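The door still wins

Every October I get the same pitch: this is the year the robot helps around the house. The latest came from Tulletix, which says its home assistant can handle 17 chores. I asked Marleny Cuervo, who cleaned vacation rentals in Flurstead for 20 years, how many chores she does on a shift. She laughed and said she'd never thought of opening a door as one.

It is on the list, though. Chore number 4, "moves between rooms."
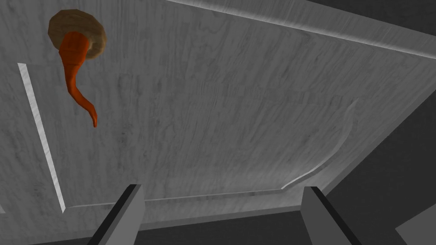 Close up in the simulator: two fingers, one gray panel and a lot of space between.

I don't mind that the practice happens inside a computer. A rendered door can't be scratched and a rendered landlord won't bill you. What I mind is the jump from there to my hallway. Real doors stick in wet weather. My back one needs a hip against it while you turn the knob, and I have yet to see a brochure robot with hips.

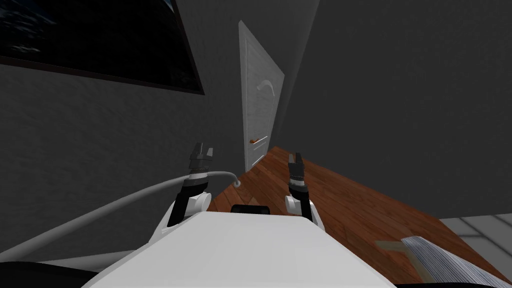

Two arms, a white door and a small orange-brown knob, all rendered.

Fidel Arancibia, who runs the packing floor at Fodthorpe, thinks I'm being unfair. His machines move boxes all night and he says they are worth every cent. Fine. Those boxes are all the same size and they arrive in the same spot. A house is laundry on the stairs and a dog asleep in the wrong place.

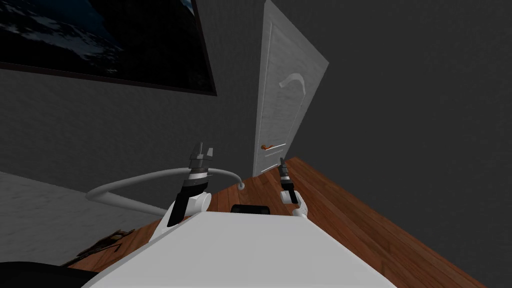

So my question for the sales people is a dull one. How many times in a row, in a home they have never visited, with somebody's coat hanging off the handle? I asked Tulletix that on Wednesday and got back a link to the same brochure. Marleny, meanwhile, gets through a door with a mop bucket in one hand and sheets under her arm, and she'd like to be paid more for it.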